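**Plillero foam-pad fingers on the Bradix gripper – worth the money?**

**tallow_jig** – May 29, 2024

Considering a second set of the Plillero padded fingers for our hand-held gripper. Kunport sells the kit as two fingers, two brackets and screws.

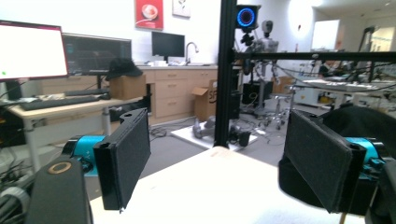
Main question is pad life. The listing says "up to 40 hours of contact time" and gives no load for that figure. We mostly pick small molded parts, dry, low force. Has anyone run them longer?

**nm_per_rad**

Without a load, the number tells you nothing. Our first pads glazed over at 18 hours on machined aluminum with sharp edges. On cardboard they were still fine when we took them off. Edge condition matters more than weight.

**shimstock**

Disagree on glazing. We saw the same shine, wiped the foam with a damp cloth, let it dry overnight, and grip came back. Residue, in our case.

**nm_per_rad**

Ours was wiped too. The surface texture was gone. You may have a different batch of foam.

**oldservo**

I would skip the kit and buy Brouwer sheet foam. Cut it to the finger face and use transfer tape. Costs a fraction and you pick the thickness.

**tallow_jig**

Tried that on a spare finger. The tape crept under side load and the pad shifted 2 mm, enough to throw off our repeat picks. The Plillero pads haven't moved so far.

**oldservo**

Degrease the face first and clamp it overnight. Creep that size usually means poor prep – or the wrong tape.

**shimstock**

Check the bracket screws while you are in there. Two of mine backed out in the first week. Low-strength threadlocker fixed it.

**tallow_jig**

Will do. Kunport quotes 13 days for pads alone, so I'm ordering those and keeping the current fingers. I'll post wear measurements in June.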